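About Us

Bavcombe Table Works refinishes and repairs work tables, benches and counter tops. We started in 2 rented bays on Ormsby Road and now have the whole building, including the old loading area, where finished tops wait for pickup.

Most of what comes in belongs to schools, print shops and small labs. Kiri Grimshaw runs the shop floor and looks at every top before we quote. If a table can be cleaned up and kept, we say so, and the quote is for cleaning only.

What we do

Stripping and recoating of table tops, any color, though most customers ask for black or gray. Edge repair. Leg and frame straightening. Replacement of feet and leveling screws. We also build new tops to fit frames you already own. The biggest single order so far was 184 desks for the Skalthorpe school district, done over one summer and back in place before classes started.

We do not work on antiques or on stone. There is a shop in Irnel that handles both and we are happy to pass along the number.

How tables wear

Dark tops show everything. Fine pale scratches build up wherever things get set down and dragged, and dust settles over them so the whole surface looks worse than it is. We wipe a top down first and look at it again under a side light before talking about price.
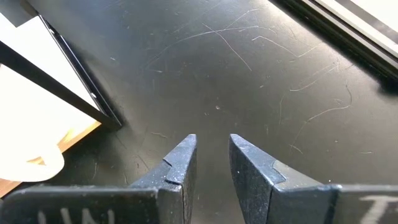

Scuffs that sit in the finish can usually be rubbed out and recoated. If you can catch a fingernail in the scratch, the top probably needs to be sanded back, and that takes longer. Normal turnaround is 6 working days from drop-off.

We have done more than 3000 tops since we opened. The shop is open weekdays and on Saturday mornings until noon. Small tables can be dropped off at the side door without an appointment. For anything that needs a truck, call first so we can clear the bay.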